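Golirholm Birdsong Notes – README

Welcome! Golirholm is a little collection of backyard birdsong notes, kept in plain text so anyone can open it, search it and add to it. It started as a single page of scribbles taped inside a kitchen cupboard, and it has grown into 900 entries. I still get a thrill every time a new one comes in.

What's in it

Each entry is one listening session, written down by ear. There are no audio files here (people ask a lot!), only words: what was singing, how the song went, what the weather was doing and how far off the bird seemed to be. The entries live in two folders. The first, iker, holds the dawn sessions. The second, mendoza, holds everything after breakfast, including a lovely run of owl notes from June.

Fields

time – local time, to the nearest 5 minutes
bird – common name, or "unknown" (unknowns are welcome)
song – the sound spelled out, such as "tea-kettle tea-kettle"
sky – clear, cloudy, fog, rain or snow
sure – 2 for certain, 1 for pretty sure, 0 for a guess

How to read it

Open any file in a text editor, or load it as a table with tabs between the columns. If you use Zorlow, the small search script in the tools folder, you can type part of a song and get back every entry that comes close. Try "chick" and see how many birds think they own that syllable!

Known gaps

Winter is thin. Wrens are everywhere, partly because they're loud and partly because I love them and will get out of bed for them. Spellings of the same song differ a good deal from one listener to the next – I've left them alone, and comparing them is half the fun. Please don't use the set to work out how common a bird is.

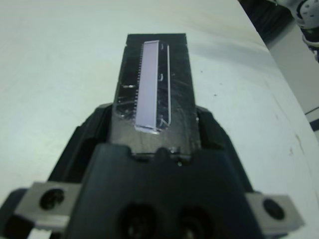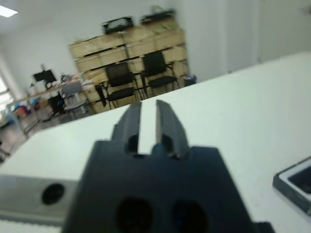 Adding your own

Copy the blank entry from the top folder, fill in what you can and send it over. Short notes are great. If all you have is "something whistled twice from the hedge," that's an entry, and somebody may know exactly what it was. I go through new ones on Sunday with a big pot of coffee and usually reply that afternoon.

Changes

Version 2 adds the sky column and fixes a batch of robins filed under thrushes. The old files are still in the archive folder for anyone whose scripts depend on them.

Use

Free for any purpose. A mention of Golirholm is nice, and if you make something with it, please send me a link!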